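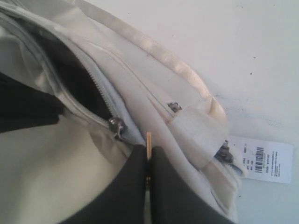
*Fig. 1. The cream bag, zipper open, on a white surface.*

**Closures We Fight With: bags, zippers and why we give up on them**
Catinca Olteanu, with Ibsa Nigatu
Tuesday, July 18, 2023

So our project started with a complaint. Ibsa was late to class back in April and blamed her bag, and I said bags can't make you late, and then we spent the whole lunch break timing each other getting keys out of things (she won, annoyingly). Our teacher at Gravham said that was basically a project already, so we wrote it up!

We picked two bags. The first is the cream one in Fig. 1 – smooth and a little shiny, sort of like leather, with a raised piped trim and a metal zipper. The second is a plain canvas tote from the Woldegiorgis shop near school, with a snap.

**What we did**

Each of us opened and closed each bag six times, first with the bag lying flat and then holding it up by the top. We wrote down the time and also how irritated we felt, which Ibsa insisted on and which ended up being my favorite column.

**What we noticed**

The cream bag is soft, so when it lies down the sides bunch up and fold over. You pull the slider and the whole bag wants to come with it. Holding the fabric flat with your other hand fixes most of that, but then you need both hands, and I usually have a coffee in one of them. The pull is small too, and the metal looks a bit tarnished, though I never felt it catch.

The inside is the other problem. There's a pale gray lining along the opening, but past that it just looks black in there, so you go by feel. We both dug around longer than we wanted to. The tote was faster every time, but things fell out of it twice, so I wouldn't call it a clear winner.

**If we did it again**

More people, for sure. Ibsa wants to sew a loop of Pendska cord onto the pull and run the whole thing over, and I'd like to try a bright lining. She has already bought the cord.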